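Search products
Enter keyword or item number
Go

Andent Surface Cleaner, 500 ml
Item 3900

Andent is a ready-to-use cleaner for hard kitchen surfaces. It comes in a 500 ml bottle with a trigger sprayer and is made by Trurnari. It removes grease, fingerprints, dried food splashes and light soap film. It has no added scent and no dye. The nozzle turns to three settings: off, spray and foam. Foam is the better choice for upright surfaces such as cabinet doors and the sides of appliances, where a thin liquid runs down before it can do much.
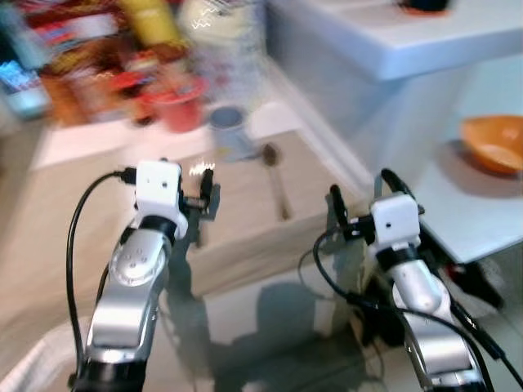 Streaks come mostly from using too much cleaner and wiping with a cloth that is already full. Spray the cloth first, wipe with the grain if there is one, then go over the area again with a dry side. How much care this takes depends on the finish. On rounded, glossy silver like the segments of the two arms in the photo, leftover film catches the light and is easy to see. A matte finish hides it, but the film is still there and will hold dust. For small holes, joints and collars, use a cloth that is barely damp and keep the sprayer away from them altogether.

Suitable surfaces
Laminate, glazed tile, stainless steel, chrome, enamel, sealed stone and painted metal. Andent can be used on most hard plastics. Test clear plastic in a corner first.

Do not use on
Unsealed wood, waxed or oiled wood, marble, limestone, bare aluminum, or screens with a coating. For oiled wood we suggest Lacroix, which is sold separately and is applied with a soft cloth. 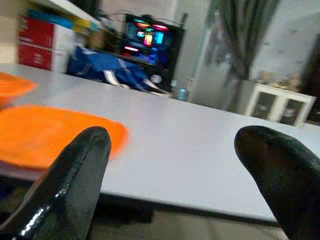 Do I need to rinse after using Andent?
Rinse any surface that food will touch directly, such as a counter where you roll out dough. Plain water on a clean cloth is enough. Cabinet fronts, range hoods and appliance doors only need to be wiped dry.

Heavy grease
Set the nozzle to foam, cover the area and leave it for 3 minutes. Wipe from the bottom up so that dirty liquid doesn't run over the part you haven't reached yet. Old grease above a stove may need a second round.

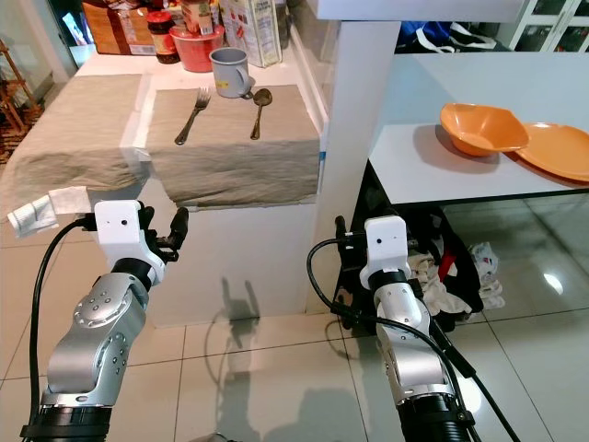 A nylon pad can be used on tile and enamel during the second round. It should stay off chrome and painted metal, which scratch easily. Change the cloth when it starts to drag.

Refills and storage
One refill pouch fills the bottle 4 times. Keep the original bottle, as the trigger from our older Lornis window spray has a different thread and will leak. Store upright, above freezing and out of reach of children. Bottles that have frozen should be thrown out.

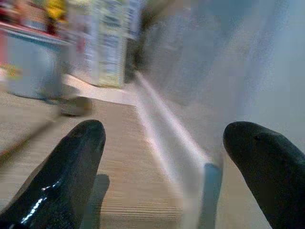
An opened bottle keeps for roughly a year. If the liquid turns cloudy in a cool garage, bring it indoors and let it stand overnight before use. Never mix it with bleach or with any other cleaner.

Orders and questions
The refill pouch is back in stock from May. For case orders, write to Merja Miettinen in sales. Questions about a particular surface go to Manaia McAlister in product support. Please include the name of the material if you know it, and say what has been used on it before.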